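Skalano adhesive hooks, mixed set: what I think after one long summer

I put off writing this because I wanted to give the hooks a fair shot first, and stick-on hooks always look great on day one! So: I have a small kitchen with tile walls, a black counter, and a landlord who does not want a single hole drilled anywhere. Everything I own that can hang has to hang on something sticky. I've been through a lot of sticky things.

The Skalano set came to me through my friend Busisiwe Oosthuizen, who had ordered too many (she always does) and sold me hers for 15 dollars. It's a mix of pads and finishes, so if you want everything to match, stop reading now and buy something else. I don't mind. My wall has a brownish pad with a dark hook, a white one with a chrome hook and a goldish one all in a row near the range hood, and they look like they came from different houses. I like it, kind of. My sister thinks it looks like a hardware store.

Putting them up is easy. Wipe the tile, let it dry, peel, press hard and then leave it alone overnight. Do NOT skip the overnight part. I hung a dish towel on my first one after an hour and found it on the stove the next morning, sticky side up, covered in lint.
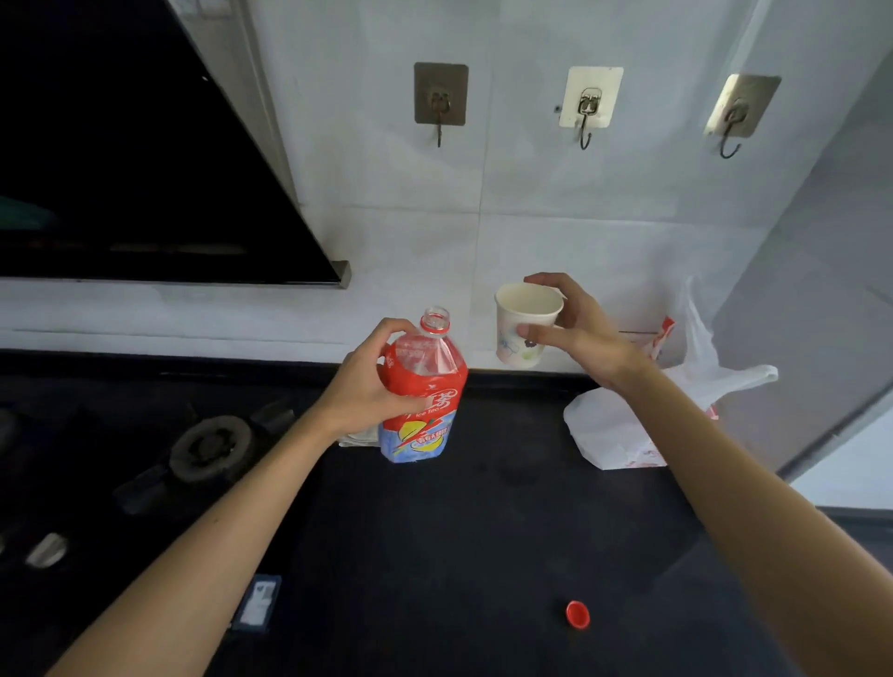
Weight is the big question, right? A dish towel is nothing. An oven mitt is nothing. A small saucepan was fine for weeks. My big skillet lasted until bedtime and came down with a noise I'm still apologizing to Mandla Mahlangu downstairs for. The set I had before this one, from Clelell, wouldn't even hold the saucepan, so I'm calling it progress. Just keep the cast iron in the cupboard.

What I like most is having the counter back. Mine isn't huge, and it turns a corner, and corners collect things. Shopping bags, mostly. I still lean a bag up against the wall when I come in from the store and forget it there, and no hook in the world is going to fix that. But the utensils and the little strainer and the scissors are off the counter now, and wiping it down goes a lot faster.

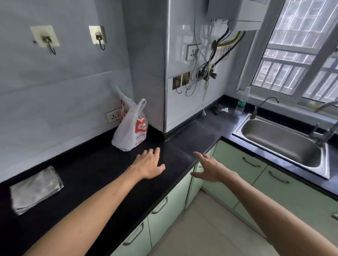

Cables were a bonus I hadn't planned on! I've got hooks with cords looped over them by the tiled column, near the pipes, and I wouldn't say it's pretty over there, but the cords stay put. The hooks are shallow, so a thick cord wants to pop off the end. A deeper curve would help a lot.

Now the complaints. The white pads show grime. Anything near a stove is going to get greasy, sure, but the white plates pick it up and hang on to it, and scrubbing around the edge makes me nervous about loosening them. Dish soap on a soft cloth works okay. The darker pads hide it much better, and if Skalano sold a pack of only those I'd buy it in October when I redo the other wall.

Getting them off is a mixed bag too. A hair dryer and some dental floss did it, after 4 minutes of sawing away, and I had a gummy square left on the tile that needed cooking oil and a lot of rubbing.

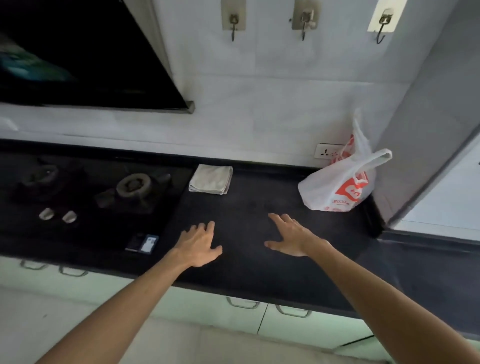 I should say that mine are all on smooth glazed tile. Busisiwe tried hers on painted drywall and lost a strip of paint with the first one, so I wouldn't go there if you rent. Across a grout line they don't grip well either, so center them on the tile and press the corners down with your thumb.

Would I buy them again at full price? For towels, mitts, cords and small tools, yes, happily. For pans I'd save up for a proper rail, like the Paritberg one that stands on the counter and doesn't touch the wall at all. I'm giving these four stars, and it would have been more if the hooks were deeper and the skillet hadn't landed at eleven at night.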